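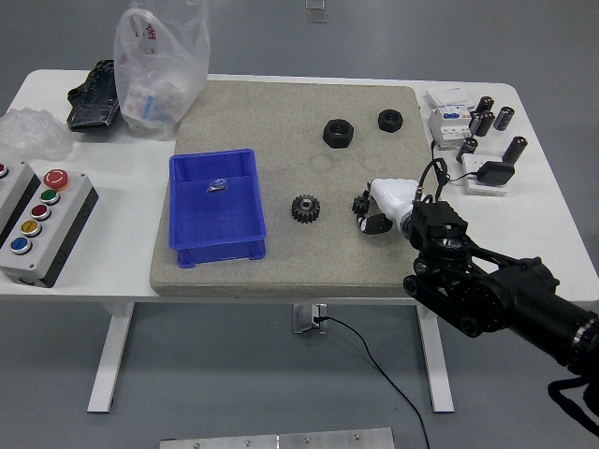 Slide 2. Stop button first

Good afternoon. I'm Riet Segers, I look after cell safety at Wakus. I have 24 minutes, so questions at the end please.

Start with the red mushroom button, top of the column on the gray box. Our rule is that the operator can reach it without leaning over the table or passing under the arm. Press it once before every shift and log the press. At the Wadow site we went through 177 shift logs and the press was the line most often left blank.

Say here: the colored buttons below it are for running the job. Do not let anyone use them as a stop.

Slide 3. What may be on the table

Parts being handled go on the pad or in the bin. Anything else stays off the pad. Bags and wrap go to the back or the side, and the path of the arm is checked against them before the first run.
Cables: look at the loop at the wrist with the arm at full reach. Floor cables get checked too, people walk there.

(Pause. Ask who has a written layout for their own cell. Wait for hands.)

Slide 4. Small parts
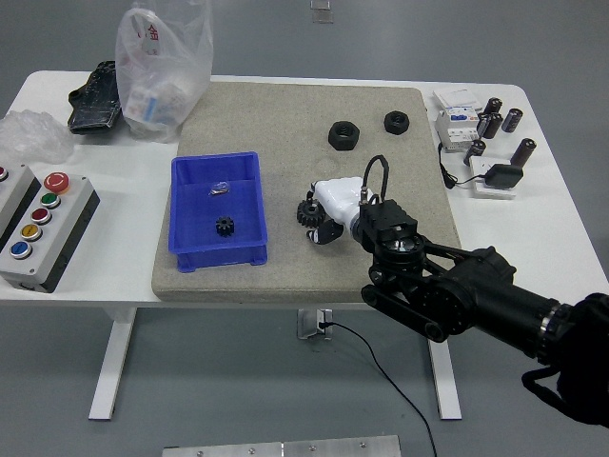 Spur gear at the white gripper, blue bin to the left.

Gears and nuts are where people reach in. A part sits badly, the hand goes out to fix it. The rule is stop, wait for standstill, then reach. Same rule at low speed.
Radosław Jabłońska wrote our version of this for the Plosetti line and it fits on one card. Copies are by the door.

Slide 5. Who signs

Two signatures after any layout change, operator and cell lead. Moving the bin counts as a change. Dijkstra asked us to drop the second one for small moves and we said no.

If time is short skip to the checklist. Handouts at the desk until 4:00.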